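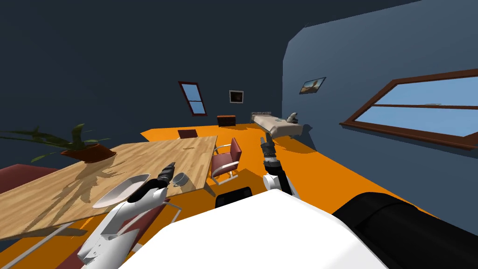
Sep 14, 2020

We passed 200 today! 200 demonstrations in the set, all from the simulator, and I did 56 of them myself since Friday. My wrists know it. I had toast for dinner because I couldn't face holding a pan.

The plan Girish drew up back in March said 2,000 by the end of the year, and I remember thinking he'd slipped a zero in by accident. Now I'm not so sure he's crazy. The first week I was slow as mud. I'd reach for a plate, overshoot, back off, overshoot the other way, and by the time the fingers were anywhere near the rim I had recorded a long, beautiful lesson in how to dither. Kyu-ri made me watch a few of those at double speed. Painful, but good for me. She says the learner will copy whatever we feed it, hesitation and all, so if I need to think I should think before I hit record.

So that's my new habit: hands off the controllers, look at the table, decide, go. The left arm does the dishes work in this batch and the right one mostly gets parked out over the middle of the room where it can't knock anything. I keep wanting to use it! Ohemaa says two-handed tasks come next and I should be patient. I am not patient.

The part I love is the approach from above. You bring the gripper down over the dish and there's a moment when you can tell the line is right, before you've closed anything, and it's so satisfying I said "ha" out loud on the call with Lourenço and he asked if I was OK.

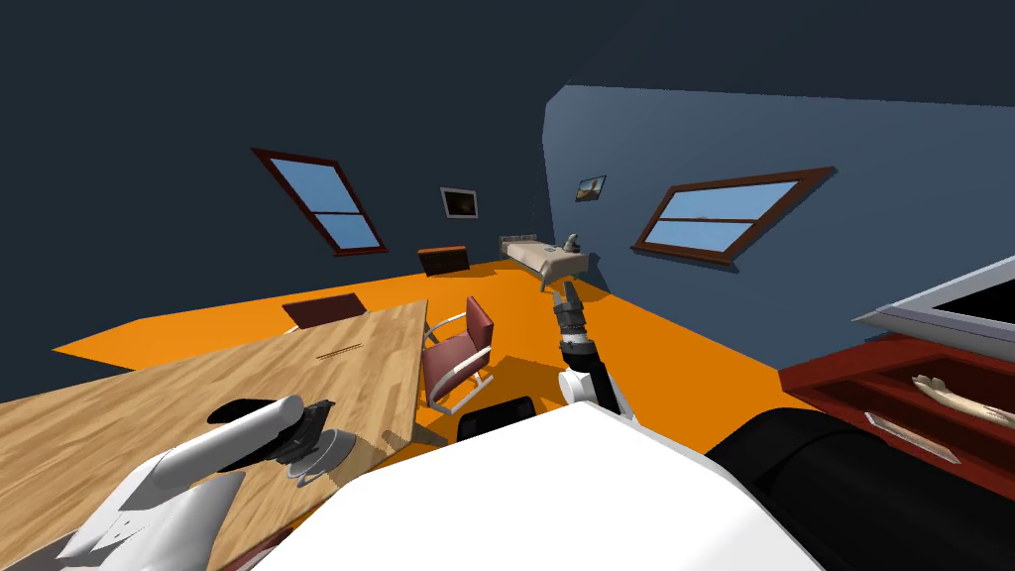

Small dishes are harder than plates, for me anyway. There's so little rim to aim at, and from the robot's own view the table stretches away so sharply that I misjudge how close I am to the front edge. Lourenço leans his whole body to one side when he does it, as if that would help. I tried it. I think it helps.

We had a long argument (a nice one) over what to do with the bad runs. Ekow wants every failure kept and labeled, Girish wants them out of the main set so they don't muddy things. I'm with Ekow. Some of my fumbles have a really good recovery in them, and I'd love for the model to see how you get out of trouble. We settled on a separate folder for now and Kyu-ri will train once with it and once without. Can't wait to see those two side by side.

Also settled: the project is called Darnness. Ohemaa's idea, from darning, all those little stitches. Plureo lost by one vote and I'm still a bit sore about it.

Things for tomorrow: ask Girish why run 303 in the old numbering has no gripper signal, clean the headset pads, start on mugs. Mugs! I've been practicing handles in my head all evening.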